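Tridbridge Bedding and Clothing Store
Progress report to the Bawa Fund, covering the second half of the grant year

Summary

The store has been open five mornings a week since July. In that time we have supplied bedding, towels and basic clothing to 390 households in Tridbridge and the villages on the Fakirora side of the river. The target in our application was 225. Most referrals came from housing officers and the health visiting team. A smaller number came from the two primary schools, which we had not planned for but have accepted.

Spending

The grant is being spent broadly as set out in the budget. We moved 1000 pounds from the printing line to laundry costs, as agreed by email with your office. Commercial washing rose in price in the autumn and we now send double duvets and blankets to Witeck, who collect from the door. Sheets and clothing are still washed on site. The second tumble dryer was repaired once under warranty and has run without trouble since.

Rent and insurance are unchanged. Van hire was under budget because several referrers now collect packs themselves.

Sorting and packing

Over 3000 donated items have been through the sorting room. Good quality single bedding is easy to come by. Double sheets, cot blankets and plain dark clothing in adult sizes go out as fast as they come in, and we have had to buy some of these new. Packs are now made up by bed size and labelled on the outside, so that a family with three children gets the right number of sheets without anyone opening the bags at the door.

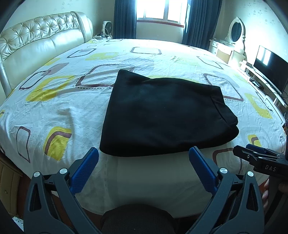 Yayra Lamptey wrote in reply to our interim note that the bed-size labels had saved her two return trips in one month, and asked whether towels could be packed the same way. We have started doing this for families of four or more. Smaller households still choose towels from the shelf, and most seem to prefer it.

Difficulties

Storage is the main one. The back room is damp along the outside wall and we can only use two thirds of the racking. The landlord has agreed to look at the gutter but has given no date. Until then we are turning away curtains and pillows, and we have asked the Fakirora church hall for the use of a dry cupboard.

Evening opening was tried for six weeks and stopped. Very few people came – most said the mornings suited them or sent a friend.

Next period

We plan to keep the present hours, buy a further stock of double sheets, and settle the storage question before winter. A full set of accounts will follow with the final report.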